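Rilline 2.4 and the stamina change

Forum: Mobile Games > Rilline

Posted by tarnhelm
Monday, 7:42 pm

Has anyone worked out what the new stamina cap means for daily play? Before the patch I could log in twice, clear the Harawira stages and be done. Now the cap is 900 but the later stages cost 19 a go where they used to cost 12. I ran it through a spreadsheet and I'm getting fewer clears a day than I did in December, even with the bigger cap.

The patch notes call it a "quality of life improvement". I don't mind a nerf but I'd like it called one.

Posted by oddsocks_44
Monday, 7:58 pm

You're leaving out the refill rate. It went up at the same time. If you only log in once a day you come out ahead, because you used to hit the cap overnight and waste the rest.

Posted by tarnhelm
Monday, 8:03 pm

I don't log in once a day though. The refill rate went up on the early stages only, read the footnote under the table. Once you unlock Harawira it drops back to the old rate.

Posted by oddsocks_44
Monday, 8:11 pm

Fair enough, I missed the footnote. I'm still on the Birkulent chapter so it hasn't hit me yet.

Posted by plumduff
Monday, 8:20 pm

Same thing happened in Salladell, for anyone who played that. Cap goes up, costs go up a month later, then a stamina pack turns up in the shop. I spent more than I'd like to admit on that game and I'm not doing it twice.

Is the 3,000 gem bundle new? I don't remember seeing it last week.

Posted by greywether
Monday, 8:34 pm

Bundle is new, yes. It's limited to one per account and the per-gem price is the same as the middle pack, so there's no saving in it unless you want the banner frame.

I think people are being a bit harsh. The Harawira stages drop twice the upgrade stone they did before. Fewer clears, more stone per clear. I've got 357 stone from the weekend and I wasn't playing any more than usual. Before the patch I'd have been pleased with 250.
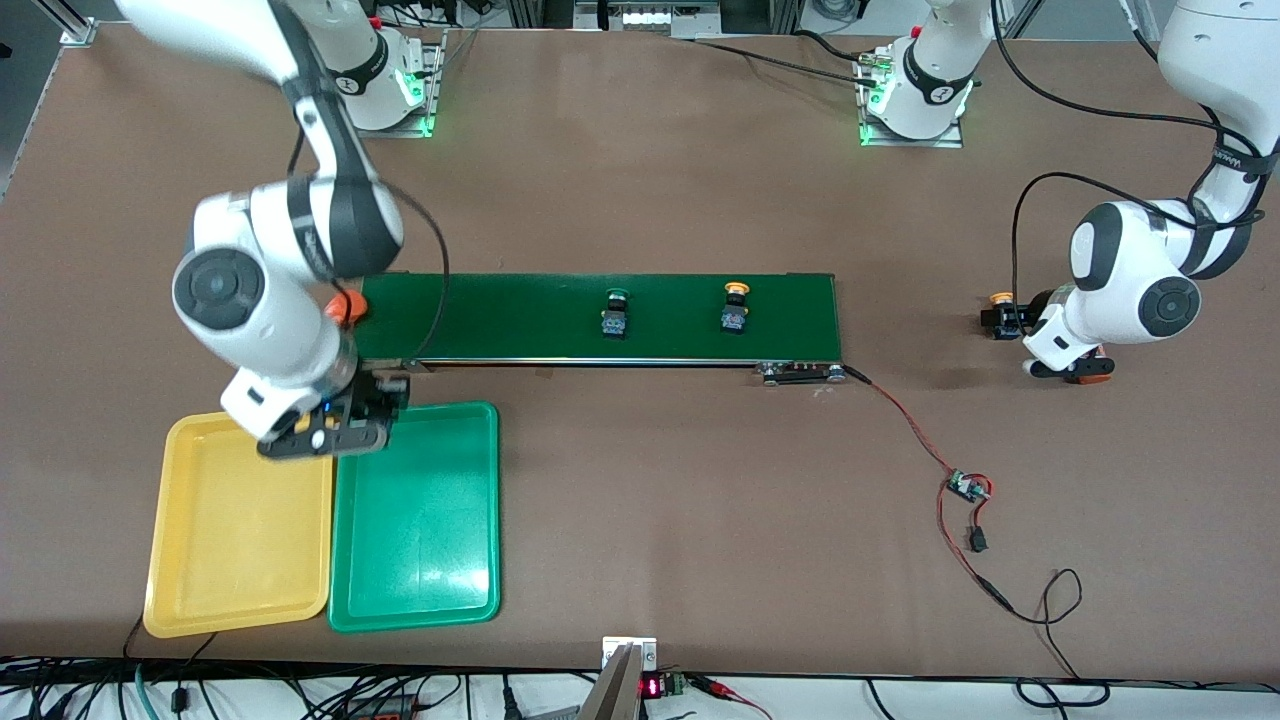

Monday evening, conveyor and trays

Anyway, on stone alone I'm up. It's tickets where I'm down, as those still drop one per clear.

Posted by tarnhelm
Monday, 8:41 pm

Tickets are what I need. I've got more stone than I can use and no new characters to use it on. So for me it's a straight loss.

Posted by oddsocks_44
Monday, 8:45 pm

Can't you swap stone for tickets at the exchange?

Posted by tarnhelm
Monday, 8:47 pm

Five tickets a month, then the price triples. I'd bought mine by the second day.

Posted by miss_pickering
Monday, 9:15 pm

I play with the auto-clear on and can't say I noticed any of this. What I did notice is that auto-clear now stops when your bag is full and doesn't tell you. I left it going through dinner and came back to two clears done. Check your bag first. You can turn on auto-sell for grey items under Settings, second page, but it resets every time the game updates.

Posted by plumduff
Monday, 9:22 pm

It resets on a restart as well for me. Android, older phone.

Posted by miss_pickering
Monday, 9:26 pm

Mine only does it after an update. iPad here, so it may be that.

Posted by greywether
Monday, 9:40 pm

I've put the auto-sell thing in the bug report thread. If you've got it on a restart please add your device there - they tend to close reports with only one model listed.

On tickets, I still think the event next month will make up the difference. The last one gave 40 for the free track.

Posted by plumduff
Monday, 9:44 pm

The last one was before they changed the costs. Event stages use stamina too. I'd wait and see the numbers before counting on it.

Posted by tarnhelm
Monday, 10:02 pm

Agreed with plumduff. I'll post the spreadsheet tomorrow once I've added a stone column for greywether. If anyone has drop counts from the Birkulent hard stages, send them over and I'll put those in too.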